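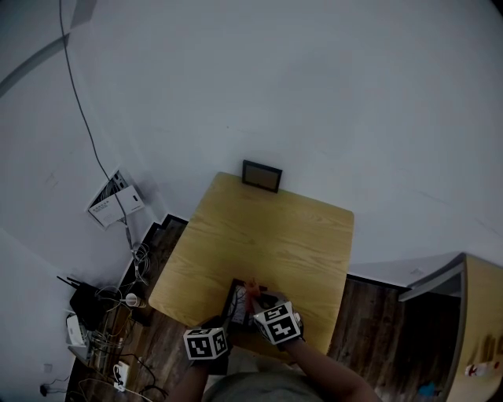

A reader wrote in after the first version of this page to say that his left and right hands kept trading places halfway through a take, and that no amount of filtering fixed it. Filtering won't fix it. The swap happens earlier, when two cubes share marker IDs or when one cube's faces are registered to the wrong body. This version starts with the ID table for that reason.

Tracking gloved hands with marker cubes in Voltidico

This tutorial covers the software side: setting up the cube definitions, getting a pose for each hand from an overhead camera, smoothing the result, and writing it out in a form the Akcombe planner can read. It assumes you have Voltidico installed and a calibrated camera looking down at a table from behind the operator. If your camera isn't calibrated, do that first. Nothing below will work well without it.

Step 1. Define the cubes

Each cube is a rigid body with a marker on every face you expect the camera to see. Open the cube file and create two bodies, hand_left and hand_right. Give each one its own block of IDs. We start the left hand at 30 and the right hand at 70, which leaves a gap wide enough that a typing mistake shows up right away.

Measure the black part of the marker with calipers and enter that as the marker size. Don't enter the width of the cube face. The white border is not part of the marker, and including it will push every pose farther from the camera than it should be.

Now enter the rotation of each face relative to the cube center. Voltidico has a helper for this called face wizard. Hold the cube in front of the camera, turn it slowly, and it will work out which face is next to which. Check its answer by hand. It sometimes gets the top face off by a quarter turn.

Step 2. Set the detector

Use these settings as a starting point:

detector.family = match your printed markers
detector.min_side_px = 27
detector.corner_refine = subpixel
detector.max_bodies = 2

The minimum side length is the one to watch. Set it too low and the detector starts finding markers in cable tangles and table grain. Set it too high and you lose the far hand whenever the operator reaches across the table.

Lock exposure and white balance before you record. Auto exposure will shift when hands move over a dark tray, and the markers can wash out for several frames.

Step 3. Solve for pose

Run the solver on all visible faces of a cube together. If you solve each face alone and average the results, the pose will jump every time a face comes into view or drops out.

When only one face is visible, there are often two poses that fit the corners almost equally well. Turn on solver.keep_both. Voltidico will carry both answers forward and pick the one that agrees with the previous frames. If a take begins with a single face visible, you have no previous frames to compare against, so ask the operator to start with both hands tilted a little toward the camera.

Step 4. Go from cube to fingertips

The cube gives you the pose of the back of the hand. The planner wants the pinch point, where thumb and finger meet. You need a fixed offset between the two.

To find it, have the operator pinch a pin stuck upright in the table and rotate the hand around it while keeping the pinch still. Record until the cube has been seen from several angles, then run:

voltidico fit-offset --body hand_right --take pivot_right

Do the same for the left. The tool prints a residual in millimeters. If it is large, the cube is probably shifting on the glove. Tighten the mount and record the pivot again. Redo the fit whenever someone takes the gloves off, including for lunch.

The offset is only right during a pinch. With an open hand it gives you a point somewhere near the fingers, and that's fine for approach motion. It isn't fine for contact.

Step 5. Smooth and fill gaps

Apply smoothing after the offset, in the table frame. We use the Warum filter with its default window. Position and rotation are filtered separately, and rotation must be filtered as quaternions. Check for sign flips first, or the hand will appear to spin.

Short gaps can be interpolated. Long ones should be cut. During fine work with small parts the fingers stay close together and one cube may hide part of the other, so expect more gaps there than in the reach. We split the take at any gap longer than 44 frames and let the planner treat the pieces as separate segments.

Step 6. Export

voltidico export --format akcombe --frame table --out take.akc

Open the file in the Tijani viewer and play it at half speed next to the video. Look at these things:

The pinch point stays above the tabletop at all times.
Left and right keep their colors through the whole take.
The height at pickup matches the height of the part.

If the pinch point sinks below the table on one side only, the table plane is tilted. Refit it using points near all the corners. If it sinks everywhere by the same amount, go back to the marker size in Step 1.

Known problems

The export command drops the last frame of a take in the current release. Record a little extra at the end.

Renaming a body after fitting its offset clears the offset without a warning. Run the fit again, or copy the values across by hand.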